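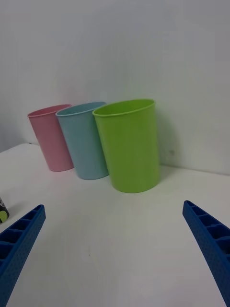 Anayeli Serrano would like it said before anything else that pink, blue and green are quite enough names for the cups, and that whoever started writing "rose", "sky" and "apple" in the colour column should please stop. She has a point, and the column has been put right all the way through, so if you have an older copy of the list with the fancy names in it, do throw it away and take the new one.

Urnville Cups
README and data card

What this is

Welcome, and thank you for taking an interest in what must be one of the humbler collections going. Urnville Cups is a set of 963 pictures of ordinary plastic drinking cups, the sort you'd give to children or take on a picnic, together with a list saying which cups are in each picture and how they are standing. It grew out of a much smaller set called Sandu, which had only single cups in it, and which we found rather limiting once we wanted to talk about cups in company (in rows, in stacks, one hiding behind another, as they do in any real kitchen).

The cups

They are plain tapered cups, wider at the mouth than at the foot, with a rolled rim and a matt, slightly rough finish. Pink, light blue and lime green. They hold 200 ml if you fill them to the brim, though I wouldn't carry one across a carpet like that. The inside of the green one can look paler than the outside, so please don't enter it as a separate colour, however tempting it is late in the afternoon.

We settled on white tables and plain walls for most of it. The patterned tablecloth from Sandu was lovely but it got into everything, and half the notes were about the tablecloth.

What's in the folder

pictures: the pictures themselves, in no particular order
cups.csv: one line per picture, with colours and arrangement
words.txt: the words we agreed on for arrangements, with a few lines of grumbling at the bottom
old: leftovers from Sandu, kept for sentimental reasons

How the list is written

Colours are given from the back to the front. A cup counts as present even if only part of it shows past its neighbour. The arrangement is one of these words:

alone
row
stack
group
lying

"Row" covers straight and slanting rows alike, and the cups may overlap. We went back and forth over this for most of September and I still think a slanting row deserves its own word, but I was outvoted, and cheerfully. "Group" is for anything that isn't a row and isn't a stack. If one cup is on its side and the rest are upright, write "lying" and put the upright ones in the notes.

Anything else on the table can go in the notes if you know what it is. If you can't tell, "other thing" will do very nicely.

Known troubles

The first 500 lines were typed by hand and have been read through once. The rest were typed by hand and have been read through twice, so you can guess which half I'd lean on. Shadows were sometimes noted and sometimes not, and I wouldn't use them for anything.

Pink is listed as red in a few places where the light was poor. There are no cups with handles and no glass ones at all. People do ask about mugs! Mugs are in Renadano, which is a separate folder with its own README, and they follow different rules on account of the handles.

Changes

Version 3: colour names tidied, "heap" merged into "group", spelling of "grey" made the same throughout.
Version 2: stacks added.

Corrections are very welcome. Send the picture's name and the line as you think it ought to read, and leave the order of the columns alone, as the Brorker sheet reads them by position and gets in a dreadful muddle otherwise.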